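Caps and Bottles: What Changes at the Sorting Line

The Rurness materials recovery line switched to a new acceptance rule for plastic drink bottles in September. Caps now stay on. Under the old rule, residents were asked to remove them, and most of the loose caps fell through the first screen with broken glass and grit. That fraction goes to landfill.

A bottle body and its cap are usually two different polymers. The body is PET, which is denser than water. The cap is polyethylene or polypropylene, and both float. After shredding, the mixed flake passes through a sink-float tank and the two streams leave at opposite ends. The tank at Irnden runs two wash stages before the float step and needs no manual sorting at this point.
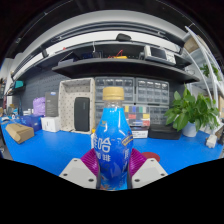 Page last changed: Nov 14, 2023

Full wrap labels are harder to deal with. A shrink sleeve that covers the whole body can hide the resin from the optical sorter, and the unit then reads the sleeve material in place of the PET underneath. Sleeves made of PETG cause a second problem: they sink with the bottle flake and soften in the dryer, where they form clumps. Muchen Zou measured clumping on 10 bales and found it in nine of them. Zhuoran Bai is repeating the measurement with a lower dryer setting.

Until those results are in, residents should do the following. Empty the bottle. Flatten it if there is room, then screw the cap back on. Leave the sleeve in place unless it has a perforated tear line. Bottles that held cooking oil still go in general waste.

Bales from the Bonar depot follow the old rule until their current contract ends.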